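I bought the Purkico wrist sensor kit in July, and after four weeks of use I want to write down what is good in it and what went wrong, because before buying I could find only one short opinion about it. The kit is the force sensor, a bracket, the cable and a small program. I paid for it myself, from the shop of Nirnent, and delivery was quick.

First the good part. The mounting is simple. All the screws fitted, and the manual has clear drawings. The readings are quiet when the arm is standing still, and the program connected on the first try with our arm, which I did not expect. For slow pushing work, for example pressing on a fitting, I was very content with it.

Now the fault. On the second week the arm stopped in the middle of a move and reported a force of 200 newtons. The tool was touching nothing. I set the zero again and continued, and after 49 cycles it stopped in the same way. I suspected my own program, then the payload setting, and I lost almost two days on this. The real reason was the cable. When the last joint turns far to one side, the cable is pulled at the plug, and the signal jumps.

Our work is small pick and place with wooden cubes, next to a fixture with a metal rod.
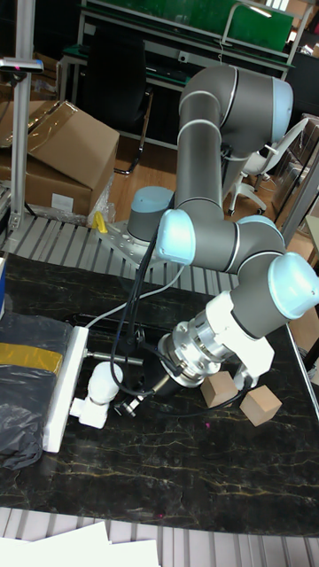
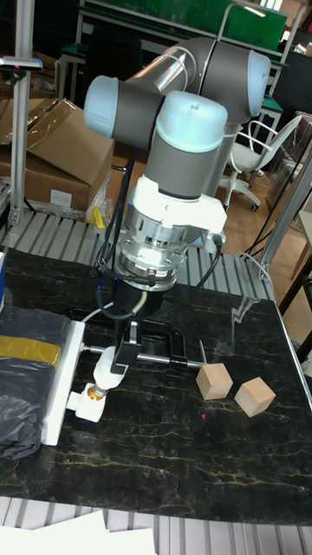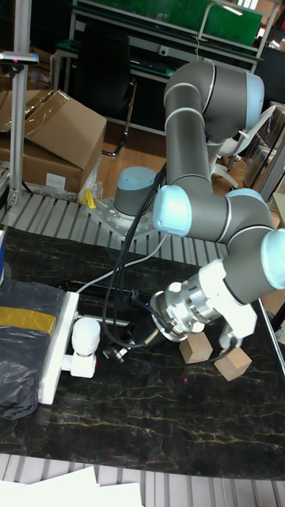
A false stop is annoying, but it is the safe kind of error. What worried me more happened later. One time the signal did not jump, it froze. The program showed the last good value and the arm went on moving as if all was normal. I noticed it only when I pressed on the tool by hand, with the arm paused, and the number on the screen stayed the same. With a frozen value the force limit protects nothing. In my opinion the program must stop the arm when no fresh data comes, and version 4 does not do this. It is not written in the manual either.

I wrote to Purkico. The answer came after three days and was polite. They sent a new cable with a longer sleeve at the plug and advised me to leave more slack at the wrist. I also limited the turn of the last joint, and I added a small check in my own code which stops everything if the value does not change at all for 100 milliseconds. After this I have had no false stop, but I still do the hand test every morning before the first run.

Compared with the Carroll sensor I used in my former job at Wultudwood, the Purkico is lighter and much easier to install. The Carroll had a plug which locks with a ring, and I miss this very much.

I give three stars of five. If they correct the plug and the program, I will gladly change it to four. If you already own one, please look at your cable today, and try what your program does when you unplug it with the arm standing still.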